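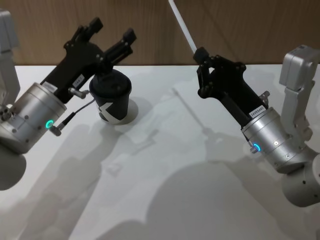
Gintarė Bite wrote:
> Has anyone had a straight answer on the Milelthorpe bus? The stop notice says the 448 goes down to 2 a day from July and I can't get to the surgery and back on that.

Filed under: Local Transport
1 min read

Gintarė, no straight answer yet. Rang Pradar twice, on hold both times. Woman at the depot thinks the 1205 stays, the early one goes. Not in writing tho.

Petition has roughly 24 names, sheet's in the Stankevičius shop by the till. Please sign if you havent. Will ring again tommorow before work and post whatever they say.

Heino Petrauskas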